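**Stapler task - who else is stuck on the press?**

**paloma_q**

Hi all, Paloma Quintanilla here from the Godbridge club. We're doing the desk chores track this year and we've hit the stapler task, and I would love to hear from anybody who has gotten further than us. The rules say the arm has to bring a sheet and the stapler together and put one staple in the corner. Sounds easy, took us all of February to even get the paper side half right.

Where we're at: the arm can find the paper. It can find the stapler. It can get the fingers near the stapler without shoving it off the table (this was a big day for us). It cannot push down hard enough. We get a sad little dent in the page and then the shoulder motor gives up and the whole arm sags.

Our best run so far scored 49. We need 67 to get through to the regional. Help!

---

**yook_sw**

Which stapler are you using? The kit one or your own? We swapped ours the first week because the kit one needs a grown adult leaning on it.

---

**paloma_q**

Our own, black plastic, pretty light to press by hand. I can do it with one finger. The arm still can't, so I don't think it's the stapler.

---

**bolt_and_nut_nneka**

Nneka Bako, I help coach at Omoregie. We had the sagging thing too and I'm going to say the unpopular thing: it's your reach. If the stapler is way out in front, the arm is stretched out and the shoulder is doing all the work. Pull everything in closer. We moved our whole setup toward the base by a hand's width and suddenly we had a staple. One staple! The kids screamed.

Also what is your wrist camera seeing right before the press? Post one if you have it. Half our problems were really camera problems pretending to be motor problems.

---

**paloma_q**

OK so I tried pulling it in after I read this, and it helped some. The sag is less. But now the fingers come in at a steeper angle and the camera gets a much closer look at everything, and I'm not sure the vision code likes it. I grabbed one off the wrist cam from today's session.

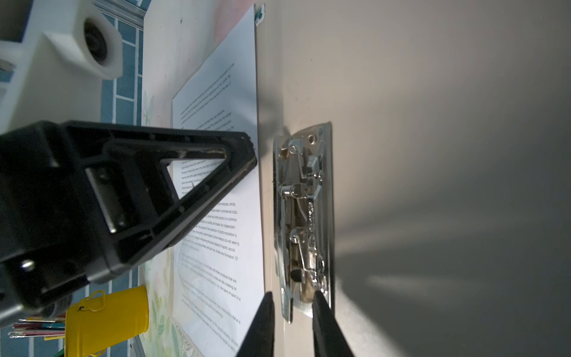
The thing I keep going back and forth on is how we find the corner of the page. Right now Han-gyeol's code looks for a big bright rectangle and takes the nearest corner. It was great when we tested it with blank printer paper on a dark desk. With anything else it gets picky. Change the lamp and the corner jumps. Put a second sheet under the first and it picks whichever edge it feels like. I've been telling everyone to calm down and just tape markers on the page but I got voted down.

---

**hangyeol_y**

It's me, I'm the code. In my defense the rules say "a sheet of paper" and I took that to mean a plain one on a plain desk! I don't love markers because at the regional they hand you the paper and you can't touch it.

But yes, looking at that one, I see the problem. We've got a printed page with a flowery sheet under it and a torn edge down at the bottom. That's several edges where my code wants one. And the stapler is sitting over part of the page, so the "rectangle" isn't even a rectangle from there.

---

**yook_sw**

Yeah I would not search for rectangles at that distance at all. Find the page from high up, when you can see all of it, remember where it is, then come down and trust the arm. Our team doesn't use the camera for the last stretch. We move in blind and it's fine.

---

**bolt_and_nut_nneka**

Hard disagree, Seung-woo. Going in blind works until somebody bumps the table. We did that last season and lost a whole round because the paper slid when the fingers brushed it. You want the camera on the whole way, even if all it does is check that the picture hasn't changed much since the last step.

---

**yook_sw**

We tape the table legs down :) and the paper doesn't slide if you don't touch it.

---

**bolt_and_nut_nneka**

Everybody's paper slides.

---

**ymontoya**

Teacher here, Yolanda Montoya, I run the Betura after-school group. You're both sort of right and I've watched kids burn whole weeks on this exact argument. What we do is look from high up, drive down most of the way, then take one more picture and compare it with a saved one from a good run. If they're close enough, go. If they're not, back up and start over. It costs a bit of time per try but you get unlimited tries inside the run, so who cares.

Paloma, one thing I'd ask about your picture. There's a silvery metal piece with a spring in it on the right, next to the fingers. Is that meant to be what you're pressing? Because the black one is over on the left side and your fingers are nowhere near it. I'd want to know which one the arm thinks is its target before I touched a single motor setting.

---

**paloma_q**

Ooh. OK. I was so busy staring at the corner of the paper that I never looked at that. The target should be the black one. Han-gyeol?

---

**hangyeol_y**

...the target is "stapler" and I trained it on photos of staplers, and some of those photos were open ones with the metal showing. So it could be going for the shiny part. I'll print out the scores for both tonight. If the shiny one wins I owe Paloma a soda, she said weeks ago that my photos were weird.

---

**paloma_q**

They were weird! A bunch of them were from a shopping site with the staplers floating in white space.

---

**yook_sw**

How many photos did you train on?

---

**hangyeol_y**

3,000, but only 29 of those are ours, shot with the wrist camera. The rest I found online or made by flipping and rotating.

---

**ymontoya**

There's your trouble, I'd bet lunch on it. Shots from the real camera at the real height are worth way more than anything you find online. Spend one afternoon moving the stapler all over the desk and saving pictures. Include some where the page is half covered and some with clutter around, like pencils and cups, whatever lives on that desk. Kids hate doing it but play some music and it goes fast.

---

**bolt_and_nut_nneka**

Agree with Yolanda on this one. And keep the stapler pulled in close while you do it, so the angles match what you'll have on the day. If you shoot them all with the arm stretched out you'll just be back here asking again.

---

**yook_sw**

Fine, more photos, sure. I still say blind for the last stretch. Also, has anyone priced stronger shoulder motors? Vendside has a set our captain keeps sending me links to, but I can't tell if they're legal under the kit rules. I read that section twice and it says "equivalent," and I don't know what equivalent means.

---

**ymontoya**

I'd email the organizers before buying. We asked a similar thing about gripper pads last season, and it took a while to get an answer, but at least we had it in writing.

---

**paloma_q**

We don't have money for motors anyway lol. Plan for our next meeting is new photos, stapler stays close in, and I'm going to try Yolanda's compare-and-back-up trick. Han-gyeol is already complaining about the music.

---

**hangyeol_y**

I am complaining about *your* music. Also I ran the scores. Not by a lot, but the shiny one wins. What kind of soda do you want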